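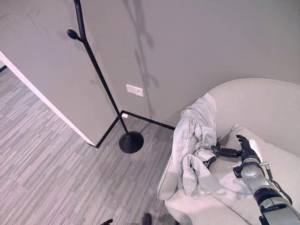 Siseo | 关于我们
首页 服务内容 布草洗换 关于我们 联系我们

关于 Siseo

Siseo 是一家做休息区日常整理的公司,总部在 Trarnudmont。我们负责办公楼、诊所、学校和短租公寓里那些供人坐一坐、等一等的地方:沙发和扶手椅的归位,靠垫的拍松和摆放,盖巾、毛巾、薄毯的折叠和更换,衣帽架的清理,以及地毯和踢脚线的日常除尘。

我们不做开荒保洁,不擦外窗,也不承接搬家。客户如果需要这些服务,我们可以介绍本地的同行。

目前由我们定期整理的休息区共 509 处,其中约 240 处在办公楼里,其余分布在诊所、学校和公寓。最小的只有一把椅子和一个挂衣服的地方,最大的是 Prerero 大厦一楼的公共大厅。

我们怎么开始的

公司由 Mirta Ocampo 和 Facundo Ledesma 创办。Mirta 以前在酒店布草房工作,Facundo 做过软体家具的售后维修。两个人最初接的活是给一家牙科诊所清理候诊室的沙发套,洗完装回去以后,诊所问能不能每天傍晚来把候诊室收一遍。这份合同一直续到现在。

第一年只有他们两个人,毛巾在自己家里洗,晾在楼道里,邻居提过意见。第二年 2 月租下了现在的洗衣间,位置在 Espiritu 街后面,离老车站步行几分钟。洗衣间分成收件、洗涤、烘干、折叠四个区域,收件和折叠分别走两个门,用过的和洗好的不会碰在一起。

我们整理什么

沙发和扶手椅。坐垫能拆的拆开吸尘,不能拆的用窄吸嘴沿缝走一遍。布面从靠背往下刷,先顺着一个方向,再看有没有色差。浅色面料用白布擦,不用有颜色的抹布。扶手是最容易脏的地方,手、袖口、杯底都会碰到,所以我们的记录单上扶手单独列一栏。

靠垫。立在靠背前面,拉链朝下。靠垫的数量以客户交接时的清单为准,少了要写在记录单上,不从别的房间借。

盖巾和毛巾。搭在扶手或椅背上的布件,不管看上去用没用过,一律拿起来抖开看一遍。有污渍的装袋带走,干净的重新折好。

衣帽架。先看底座稳不稳,再擦立杆和挂钩。挂钩上有客人的衣物时不挪动,等下一次再擦。遗留的围巾、雨伞交给前台,由前台登记。

地面。块状地毯顺着墙边先吸,再吸中间。家具脚压出的印子用软刷带一下。深色踢脚线容易显灰,用微湿的布从墙角往外擦。
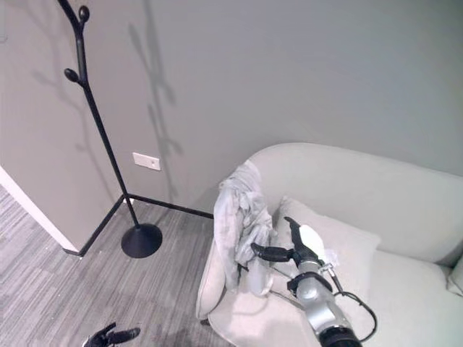
休息区一角:浅灰色沙发和靠垫,扶手上搭着一块浅灰色的布,旁边是黑色衣帽架。

一次上门的顺序

大多数休息区安排在傍晚 6 点以后或者早上 8 点以前。一个普通大小的休息区用时 30 分钟,带换洗的另算。

进门先收布件,再收杂物,然后整理座位,最后做地面。收布件排在最前面,刷沙发时掉下来的灰就不会落在还要继续用的毛巾上。

布件折好以后放在哪里,由客户决定。有的客户希望叠成方块放在坐垫上,有的希望对折后搭在扶手外侧,也有的要求全部收进柜子。我们在交接时会把这一项问清楚,写进该处的说明卡。换人上门时,新来的同事照卡片做,不按自己的习惯改。

关于毛巾的几条说明

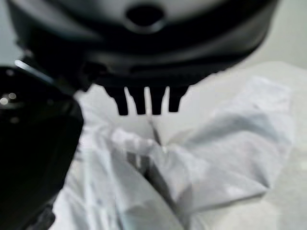

Aldana Ojeda
布草与培训主管

我在 Siseo 管洗衣间,也带新同事。新人来的头一周基本不出门,就在折叠台旁边练毛巾和盖巾。常有客户来电话问我们的折法,我把常说的几点写在这里。

小号毛巾先横向对折,再纵向折三折,开口朝里。大号的盖巾两个人折,一个人也能折,不过要借助台面:先把一条长边和台沿对齐,手掌从中间往两边推平,再翻过来。悬空折出来的盖巾,放上架子以后边总是斜的,一摞里有几条这样的,整摞就会歪。

浅灰色和白色的布件分开洗。灰色的掉色不明显,但和白色一起洗几次以后,白色会发暗,再漂也回不到原来的样子。厚毛巾烘到九成干就拿出来,剩下的摊开晾。烘过头的毛巾摸着硬,吸水也差。柔顺剂我们不用,客户自己买了要求用的,会在说明卡上注明。

边上起毛线圈的,剪掉线头继续用;脱线超过一指宽的送去缝补;中间磨薄的改成擦地布,剪掉一个角做记号。剪过角的布不再回到折叠台,这一条新人要记牢。

如果您家的沙发扶手上常年搭着一块布,请隔一阵把它拿开,看看下面的面料。被盖住的部分和露在外面的部分褪色不一样,时间长了会有一条印子。定期换边搭,或者把布折得大小不一样一点,都有用。

团队

Mirta Ocampo:创办人,负责客户交接和排班
Facundo Ledesma:创办人,负责家具检查与小修
Aldana Ojeda:布草与培训主管
Pouran Talebi:Prerero 大厦及周边片区组长
Delali Issahaku:诊所和学校片区组长,兼管用品采购

片区组长每个月到自己负责的地点看一遍,核对说明卡和清单。客户对整理结果有意见,可以直接找组长,联系方式贴在记录单背面。

小修的范围

松动的衣帽架底座、掉了的家具脚垫、开线的靠垫套,我们可以当场处理或者带回来修,材料费按实际计算。沙发弹簧、框架断裂、皮面破损不在我们的范围内,Facundo 会写一份检查意见,供客户联系厂家时使用。

合作方式

新客户请先发几张休息区的照片,注明座位数量、有没有布件需要换洗、希望几点上门。我们看过以后约一次现场交接,当场填写清单和说明卡。第一个月按次结算,之后可以改成按月。

暂停服务请提前告诉组长。暂停期间留在我们这里的布件会洗好装袋,写上地点名称,存放在洗衣间的架子上,恢复服务时一起带回。

洗衣间收件时间:早上 7 点至中午 12 点
地址:Trarnudmont,Espiritu 街后侧,从绿色侧门进

返回顶部
服务内容 | 布草洗换 | 联系我们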